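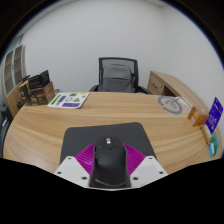
Chapter 3
Where the Hours Go: Office Work and How It Gets Counted

Every organization believes it knows what its people do all day. Ask the managers and you will get one answer, ask the people and you will get another, and the time sheets will give you a third that neither side recognizes. This chapter deals with the gap between them. It covers the main ways of recording office work, what each one costs, and the odd things that happen to work once somebody starts writing it down.

We begin with a small case. Pondard was a billing firm that handled invoices for medical suppliers, and in January it asked its clerks to log their time in 14 categories. One of the categories was "Other." By the end of the month, "Other" had become the largest department in the company. Management responded by abolishing it, and the hours moved overnight to "Training," although no training was held. The clerks were not lying, exactly. They had a form with no box for walking down the hall to ask what an invoice meant, and they put the walk where it would fit.

Most desk work leaves very little behind for an observer to see. A bricklayer ends the day with a wall. A claims clerk ends the day with the same desk, the same mouse and a slightly different set of numbers in a database three floors down.
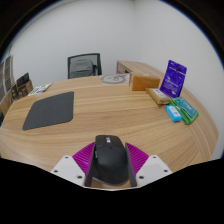 The early answer to this problem was to count whatever could be counted – letters typed, files closed, calls taken – and to hope that the rest would follow along. Sometimes it did. At Pichon, an insurance office, the count of closed files rose from 436 to 632 in a single quarter, and there was cake. A later review found that many of the files had been closed, reopened and closed again, each round earning full credit. The cake could not be recovered.

Neither case should persuade you that measurement is useless. Payroll has to be run and somebody has to decide whether to hire. A firm that refuses to count anything will end up guessing, usually in favor of whoever talks most in meetings. What the cases do suggest is that a record of work is itself a piece of work, made by tired people late in the afternoon, and should be read with that in mind.

Section 3.1 looks at self-reported logs, including the Rekby diary method. Section 3.2 turns to output counts, and Section 3.3 to sampling, where workers are asked at random moments what they are doing and nearly all of them say "email." The Grindier case at the end of the chapter brings the methods together in one shipping office, which tried all of them in the same year and lost its shipping manager.

Key terms
activity log
category drift
output count
random-moment sampling
residual category (see also "Other")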